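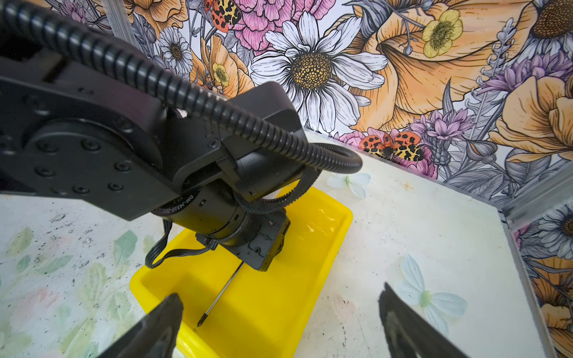 When does a customer have to approve the final proof of a wedding invitation?

The final proof must be approved in writing before any paper is cut. A telephone approval is not enough, and this was confirmed again at the meeting (see item 3).

HEMASON PAPER STUDIO
Minutes of the general meeting of members
Held July 9, 2026, in the upstairs room

Present: the chairperson, the secretary, both letterpress members, the calligraphy member, the bindery member, the two members for customer orders, the bookkeeper.
Apologies: the member for the web shop (travelling), one of the illustration members.
The chairperson opened the meeting and asked that the discussion on envelopes be kept shorter than last time.

1. Minutes of the previous meeting

The minutes were read and accepted with one correction. Under "Paper stock" it was written that the cream cotton paper is discontinued. The correct wording is that the heavier weight of the cream cotton paper is discontinued. The lighter weight can still be ordered.

2. Matters arising

The broken drawer in the plan chest is repaired. The bindery member asked that the drawer is not used for finished orders any more, as it still closes with difficulty and the corners of large sheets catch.

The sign for the street door has not been changed. The old opening hours are still on it. The secretary will do this.

The question of the shared colour book was left open at the last meeting. It is now agreed that one colour book stays at the order desk and does not leave the building. Members who need to show colours to a customer at home can take the small fan of cut samples, and sign for it.

3. Wedding orders and proofs

The members for customer orders reported that the season is busy and that most orders are on time. The largest order at present is for the Trallaren venue, with 329 invitations, the same number of reply cards, and a folded map. The invitations are printed. The reply cards are on the drying rack. The map is waiting for the customer, who wants to move the car park to the other side of the page.

A long discussion followed on proofs. In one recent order the customer approved the text by telephone, and afterwards the spelling of the groom's family name was found to be wrong on every card. The customer believed she had mentioned it. The member who took the call believed she had not. The studio reprinted the cards and carried the cost of the paper, and the customer paid for the envelopes. Both sides were polite about it, but the meeting felt that it should not happen a second time.

It was agreed:
Every final proof is approved in writing, by email or by signature on the paper proof.
The proof must show the envelope address lines as well, if we are printing or lettering them.
Changes after approval are charged. The order form will say this in normal size letters, on the front.
If a customer only telephones, the member writes an email to the customer with the same wording and waits for an answer.

One letterpress member asked what to do with older customers who do not use email. The answer of the meeting was that a paper proof can be posted, with a stamped envelope for the return. The bookkeeper will put the postage under general costs.

It was also noted that the word "proof" is not clear to all customers. Some think it is a finished card, and they are disappointed that the edges are not trimmed and the paper is thin. The order desk will write a short note to go with each proof.

4. Envelopes

The Noh envelopes have arrived, in the sage and the dark blue. The flap is deeper than on the sample we were shown in January. Opinions were divided. The calligraphy member likes the deep flap, because a return address fits on it with good margins. The letterpress members find that the flap shows through the thinner envelope when something is printed on the front.

Of the sage envelopes, 198 are in the cupboard and are not promised to any order. It was decided to keep them for autumn greeting cards and to not reorder this colour until they are used. The dark blue will be reordered, but only after the supplier has confirmed the flap measure in writing.

White ink on the dark blue was tested. It covers well with the pointed pen and less well with the broad one. The customer should be told that white ink can rub a little in the post, and we should offer an outer envelope for it.

5. Paper supplier

The contract with Zolberg, who supply our cotton and our handmade sheets, comes to its end with the year. The bookkeeper presented the new conditions. The price per sheet goes up slightly. The delivery will be free from a certain order size, and this order size is larger than what we normally take at once. There is the possibility to order together with another small studio, but then somebody must receive and divide the delivery — and the hallway is narrow.

The bindery member reminded the meeting that the last handmade sheets were uneven in thickness, some inside the same pack. For bookbinding this is acceptable. For foil it is not, as the foil did not hold in the thin places. The bookkeeper will ask if the sheets can be sorted before they are sent, and what it would cost.

No decision on the contract was taken. Members who know of another supplier for handmade paper with deckle edge should bring samples to the next meeting, with prices including freight.

6. Holiday and New Year cards

The illustration member who was present only for this item showed four rough drawings. Correction from the secretary when reading these minutes: the illustration member came in late and is therefore not in the list above.

The drawings are: a bird on a wire, a kitchen window from the outside, a row of boots, and a plain border of leaves. The boots were the favourite of the order desk. The calligraphy member preferred the border, as it leaves a large field for a name or a greeting. After a show of hands, 3 of the drawings go forward, and the bird is kept for a thank-you card later on.

There was a question if the greeting inside should be printed or left empty. Last winter we had both kinds, and the empty cards sold to people who buy one card, while the printed ones went to offices who buy a whole box. It was agreed to do the same again. The wording for offices should be neutral, and short enough to leave place for signatures.

Colours were not decided. The letterpress members ask for two colours at the most, as each further colour means one more run through the press and one more day of drying. The illustration member will prepare the boots in two colours and see if it still looks cheerful.
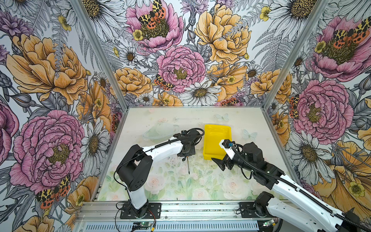 Work table with floral walls: peonies, daisies and spotted moths.

7. Custom orders, small quantities

The order desk asked for a clear minimum. At present we accept any number, and there was a request for 4 place cards with gold edges, which took the whole morning when the cleaning of the tools is included. The customer was very happy, and she has written a kind letter, but the price did not cover the work.

Proposals:
a) A minimum quantity for everything. Not accepted, as we would lose people who come back later for a larger order.
b) A setting-up fee for all custom work, shown as a separate line on the invoice. Accepted.
c) No fee for hand lettering without print. Accepted, on trial until the next general meeting.

The bookkeeper will suggest the amount of the fee and send it to all members. If there is no objection it will be used for new orders only. Orders already confirmed keep the old price.

8. Workshop afternoons

The beginners' afternoon in card folding was full. Participants asked for a sheet with the measures to take home. The bindery member has made one, in centimetres, and will add inches for those who have bought American card blanks.

The calligraphy afternoon had fewer people. The calligraphy member thinks the title "Modern script" did not say enough, and will try "Addressing envelopes by hand". Nibs and holders are included in the fee, ink also. Participants must be reminded not to wear good sleeves.

9. Any other business

The bone folders are missing again from the common table. Members are asked to look in their own boxes.

A customer has offered us a box of old wax seals. They have initials on them which do not match each other. The offer was accepted with thanks, and the order desk will see what can be done with them.

The guillotine blade is due for sharpening. It will be away for several days, so large trimming jobs should be done before, and the letterpress members will put the dates on the wall calendar.

The price list on the web page still shows the old paper names. The member for the web shop will be asked to change them on return.

10. Actions

Secretary: street sign; new text for the order form.
Order desk: note on proofs; reminder to the Trallaren customer about the map.
Bookkeeper: questions to Zolberg; proposal for the setting-up fee.
Letterpress: confirm the Noh flap measure; blade dates.
Bindery: folding sheet with both measures.
Illustration: boots in two colours.

The next meeting will be announced by email. The chairperson closed the meeting.

Minutes taken by the secretary. Corrections, please, in writing before the next meeting.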